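Suture practice station checklist, August
Filled in by Angharad Gwynne, bench 2

Needles counted in and out: OK. I do this one first, before coffee, and so should you!

Sharps bin under the fill line: OK. Flor Ríos swapped it at lunchtime – thank you, Flor.

Needle held in the jaws, never parked on the tissue: OK.
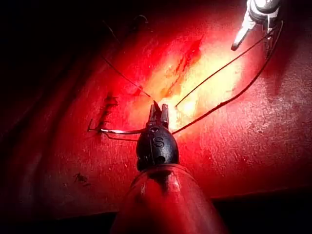 Thread stock: LOW. We're down to 18 packs and I like to see 50 on the shelf, so I've put an order in with Trutero.

Jaw grip surfaces, look for worn teeth: OK. I go over these with the little magnifier and a good lamp (my eyes aren't what they were).

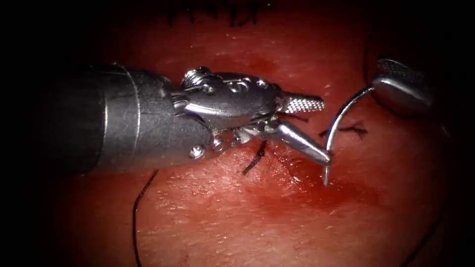
Drip tray and bench wipe-down: FAIL, sticky again along the back. Please use the Fasska wipes, the paper towels just push it around.

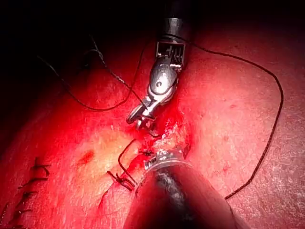

Thread management is my pet subject, so bear with me. Keep an eye on slack before every pull, and know where your long end is. A strand that runs across the upper instrument and then swings out in a big curve before heading back to the lower one is easy to snag – gather it in first, then carry on.

Next check: after the thread order arrives.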